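Two sets of jaws have been on the right arm since the start of February. The Mendard pair came with the gripper: moulded, matte, fairly stiff, tapering to a blunt end. The Vikell pair is sold as a spare for the same bolt pattern and is softer, with a narrower tip. I wanted to know which of them should stay on for the hanger tasks, and whether the choice affects the policy or only the teleoperation.

The task is the usual one. Take a garment out of the white basket, get a wire hanger into it, hang it on the rack, fix it with a clothespin from the yellow tray. The left arm kept its own jaws throughout, so any difference should come from the right.
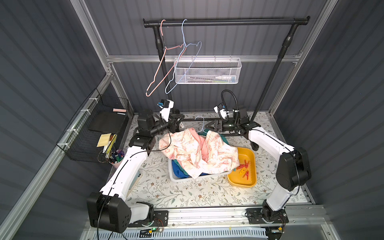 **Bandon Manipulation Group: bench notes**

Teleoperated episodes first. I recorded 451 with the Mendard jaws and 429 with the Vikell. The numbers don't match because I threw out a batch of Vikell episodes after finding the gripper zero had drifted. The closed position was reading a few counts open, which on cloth makes almost no difference and on a clothespin makes all of it. Finbarr Ó Briain spotted it in the logs before I did.

Opening width is the same for both. Closing force is set in the controller as a current limit, and I left it alone when swapping, which I would now do differently. The softer jaw bends before the limit is reached, so the controller carries on closing and the tips splay slightly. With a lower limit they stay parallel, but then a jacket slides out under its own weight.

Cloth was easy with either. Wire was the problem. A coated hanger is thin and round and wants to roll, and the Mendard jaws touch it along a line. If the operator takes it near the hook it pivots, and the bottom bar ends up somewhere unhelpful. The Vikell tips wrap round the wire a little and the pivoting mostly stops.

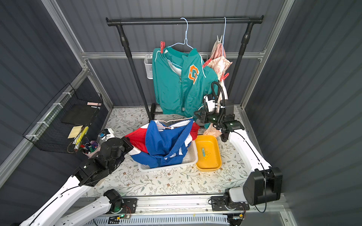

Clothespins went the other way. Squeezing one open needs stiffness at the tip, and the soft jaws gave before the spring did. I had 41 failed pin attempts on the Vikell set and 9 on the Mendard, counting only those where the pin was already held correctly.

I also tried the two camera positions again, as Buckley had asked for the comparison. The gooseneck gives a better look at the rack but needs its position checked every morning. A closer mount is more repeatable and loses most of its view to the jaws and whatever cloth is in front of them. 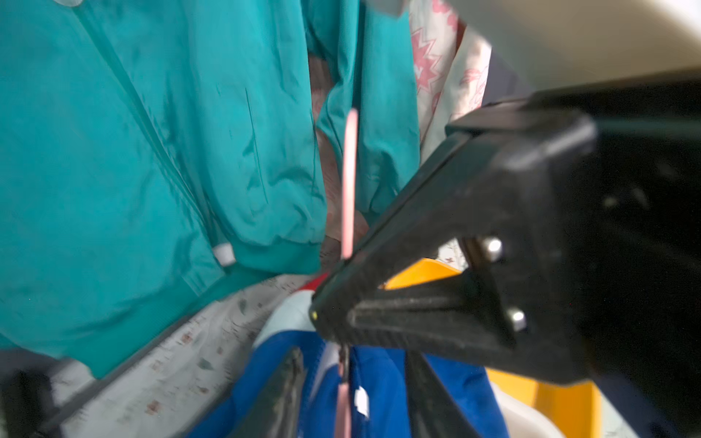
The policy seems to cope with this better than I do. Trained on wrist views alone it still found collars at a reasonable rate, though it was poor at judging how far the hanger was from the rail. Adding the fixed view sorted out most of that. Swapping jaws between training and evaluation hurt more than removing a camera, so mixed data is probably worth collecting.

For now the Mendard jaws are back on with a strip of thin silicone glued inside the tips. It peels at the corner. Next job is to write the current limit into the episode metadata, which should have been there from the beginning, and to rerun the zero check after every swap.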